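Against the All-Included Hotel

by Zahira Oei

In July I stayed four nights at a large hotel on the coast near Parska. It has 353 rooms, three pools, a private beach, two restaurants and a small shop where one can buy sunscreen for the price of a dinner. The staff were kind and the bed was good. I have no complaint to write to the management, and I did not write one. My complaint is with the idea of such a hotel, and with myself also, because I enjoyed it for two days before I started to feel uneasy.

The unease came on the third morning. I wanted to walk to the old town, and I asked at the desk which road was the best one. The young woman at the desk was surprised. She said that there was a shuttle, that the shuttle was free, and that it left at ten and came back at one. I said I would prefer to walk. She looked for a paper map and could not find any. There was a map of the hotel, with the pools drawn in blue, but the town was outside of it. 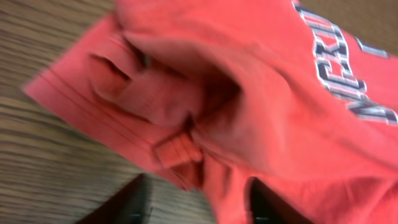
I found the road without help. It goes along the water for a while, then up through the pines and past a row of houses with vegetable gardens. It took me forty minutes and I met two people, both of them local. The shuttle passed me with its windows closed. In the town I had a coffee in a bar called Bumix, where the owner asked me if I was from the ship. When I said I was from the hotel, he told me that people from the hotel do not come to him. They come down from the bus, they walk to the church and the harbor wall, and at one o'clock they must be back at the bus, since lunch is already paid.

Lunch is already paid. I have thought about this sentence many times. It is the whole system in four words. A guest who has paid for three meals will not pay for a fourth one outside, even when the fourth one would be better. I am the same. On the second day I smelled grilled fish from a small place next to the beach, and I went back to eat cold pasta under a glass cover, and I told myself that this was sensible.

The people who defend these hotels have good arguments, and I want to be fair to them. The first argument is the price. A family with three children cannot eat in restaurants for a week without fear of the bill, and parents who work hard all year have the right to some days without arithmetic. I agree with this fully. The second argument is employment. The hotel says it gives work to people of the area, and I believe it does. My waiter came from a village behind the hill, and he told me his sister worked in the laundry.

But one should look at what kind of work it is, and for how long. My waiter was employed from May to the end of September. In the winter the hotel is closed and he helps his uncle with olive trees. The manager, he told me, comes from another country and changes every two years. The bar owner at Bumix is open all year. He employs only one person, but he employs her in January too.

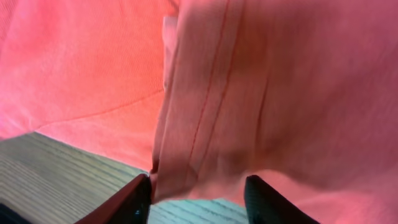
I do not believe that every traveler must be an explorer. There is a kind of travel writer who is proud to have slept on a bus station floor and who looks down at anybody with a suitcase on wheels. I packed for Parska badly and much too heavy, as I always do, and I am in no position to look down. Half of my bag was things for cold evenings that never came, the kind of cotton clothes in salmon and pink, all soft folds, that one buys for the idea of a holiday. I am a comfortable tourist. I like a clean towel and I like breakfast. What I ask is only that the comfort should have a door in it, and that somebody at the desk should know where the door leads.

It can be done differently. Some years before, I stayed in a family hotel called Alvarado, in a town I will keep for myself. It had 13 rooms. Breakfast was served and nothing else, and on the back of the room key card was a handwritten list of six places to eat, with a small remark next to each one. "Good soup." "Slow, but his mother cooks." "Ask for the table outside." I went to five of the six. The sixth was closed for a wedding. I remember all of them better than I remember any meal from the big hotel, and I spent less money in the week than I had expected.

Of course a house with 13 rooms can do this and a house with 353 has to think about it more. Two busloads of guests cannot all sit in the place with the good soup. But a big hotel has also more power. It could offer half of its guests a dinner voucher for the town. It could run the shuttle in the evening and not only in the morning. It could print a map! These are small costs for a company which can afford three pools.

I once proposed the voucher to a man from Travov, the agency where I booked the stay. He was polite. He explained that guests do not ask for it. I believe him, but I think the reason is that nobody has offered. A guest chooses from the list which is in front of him. When the list says "breakfast", "half board" and "all included", he takes the third one, because it has the nicest name and he is tired and wants to finish the booking before midnight.
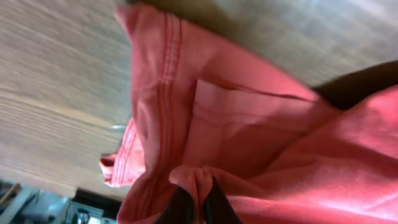 Soft layers, for the evenings by the sea.

There is also the question of what the town becomes. Parska has 3,673 inhabitants, according to the sign in front of the town hall. In the high season the hotel alone can hold 700 guests, and they use the same water, the same road and the same small hospital. If they leave only the price of a postcard behind, then the town carries the weight and somebody else receives the money. I heard this from the woman who sells figs near the harbor, and she said it without anger — more as one talks about the weather.

I know that one essay will not change how rooms are sold. So I have a smaller wish, for the reader who has already booked. Skip one lunch. It is paid, it will be wasted, and you will feel a little foolish when you walk out past the buffet. Walk out anyway, take the road and not the shuttle, and eat where the menu is written by hand or where there is no menu. Maybe it will be a bad lunch. I had one of these too, a very dry chicken on my last day, and the cook came out to ask me if I liked it, and I lied, and she brought me a plate of plums from her own tree.

I ate the plums on the way back, up the hill between the gardens. At the hotel gate the guard asked for my wristband, because he had not seen anybody arrive on foot.

Last updated: 17 September 2022

Related articles
Who Needs a Minibar?
Three Days in a Town Without a Beach
The Tip Jar and the Service Charge
Why I Still Send Postcards

Get our travel letters by email. Enter your address to subscribe. You can unsubscribe at any time.

This site uses cookies to remember your settings and to measure visits. By continuing to read, you accept our cookie policy.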